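**Ticket:** Handover planner stalls with cup in right gripper
**Component:** Sesance planner, bimanual module
**Reported by:** Seren Phillips, Erorcombe
**Status:** Open

The planner stops responding once the right arm holds a cup at an angle. The left arm receives no further targets, and the log repeats "no valid grasp" every 200 ms.

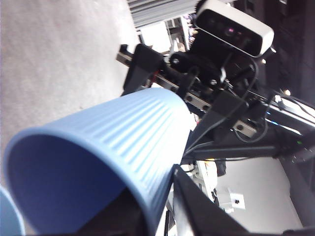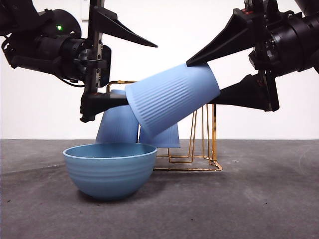

*Wrist view, then workspace view – cup held tilted in both.*

Raising the grasp search limit from 2 to 20 had no effect. Please advise whether the Rilon patch should be applied before Sunday.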